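Home Explore Notifications Log in

Thu Đặng
Jan 12, 2018

Thread, because I have been holding this in since the holidays: I tried to return a mattress.

The mattress is a Druveline. I bought it online at one in the morning, the hour when all my large furniture decisions get made. It came rolled up like a burrito and opened with a sound I can only call a sigh.

900 dollars. For that I expected to sleep like a baby. I did, if the baby is up every two hours and furious.

The website says returns are "effortless." I would like to speak to whoever owns that word.

Step one is a chat window. You get a person named Cárdenas, who is very sorry. I have never met anyone as sorry as Cárdenas. He was sorry about my back, sorry about the wait, and sorry that his department does not handle returns.

23 replies 61 shares

Step two is the form. The form wants to know why you are returning the mattress, and the choices are Too Firm, Too Soft, and I Changed My Mind. There's no box for "it is both, in different places, and the places move."

I picked Too Soft. The form wrote back suggesting a mattress topper, 2 for the price of 1. 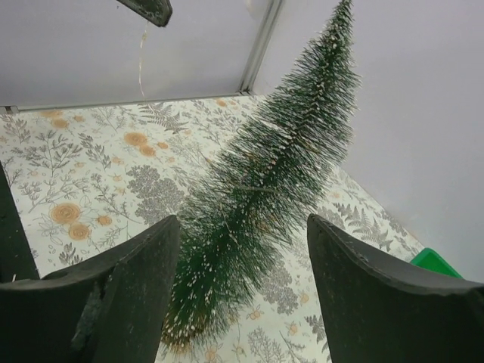 Step three is the part where they send you the box. You remember that it came rolled up. They want it rolled back up. I called my sister-in-law, Loan Phùng, who once moved a piano down a fire escape, and the two of us sat on this thing for an entire evening. Every time we got one end flat, the other end rose. You know those little bottle-brush Christmas trees with the fake snow on the tips, all bristles in every direction? Imagine trying to iron one. Loan said some things in front of my cat that I won't repeat here.

We got it to the size of a canoe. The box was the size of a box.

Step four: call the number. Your ticket is 3816, please hold. The hold music is a pan flute doing a song I used to like.

A woman picked up and asked if I had considered donating it. I said sure, to whom? She gave me a list for my area. The first place on it is a car wash.

The second place, a thrift store called Clurnitz, said they'd love it but they can't take mattresses. They asked if I had any lamps. I did, so now I'm down a lamp.

118 likes 40 shares

Update for everyone asking: the return window runs until March. Cárdenas has emailed twice to see how I'm sleeping. He's still sorry.

The canoe is in the hallway. We walk around it. The cat sleeps on it and says it's perfect, medium firm.

If anyone wants it, you have to come get it, and bring Loan a coffee.

Filed under: Home & Complaints
Show more replies (14)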